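Andside Orders Eight-Part Sollow Mysteries, Skips the Usual Promises

SKOMBRIDGE, March - Andside Pictures will film The Paju Letters, an eight-part crime drama taken from the Sollow novels. The company is aware that viewers have heard this kind of news before.

Two earlier attempts to bring Inspector Sollow to television ended before a camera rolled. Both were announced as "definitive." Writer Dayana Villca would like that word left out this time.

"I don't trust adaptations that say they're faithful," said Villca. "The first book has 181 pages of train timetables. Somebody is going to cut those, and it's me."

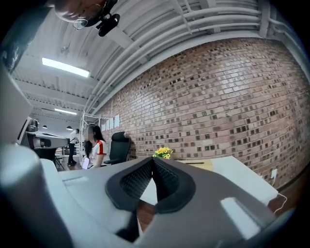 Gray hand-held gripper with black padded fingers, in an industrial-style office space.

Calum Yule will direct all 8 episodes. Wayne Lapointe plays Sollow, a choice that drew 1,051 comments on the novels' fan forum within a day, few of them kind. Ravinder Lavoie joins as the postmistress, whose part is much larger than in the books.

Executive producer Sheldon Landry declined to say whether a second season is planned. "Every crime show is sold as the start of a long run," he said. "Most get one. Let's see if people finish this one first."

No air date has been set, and Andside will not offer a "coming soon" until there is a finished episode to show. The ending of the last book has been changed. The company will not say how.

Press contact: Andside Pictures, Skombridge office.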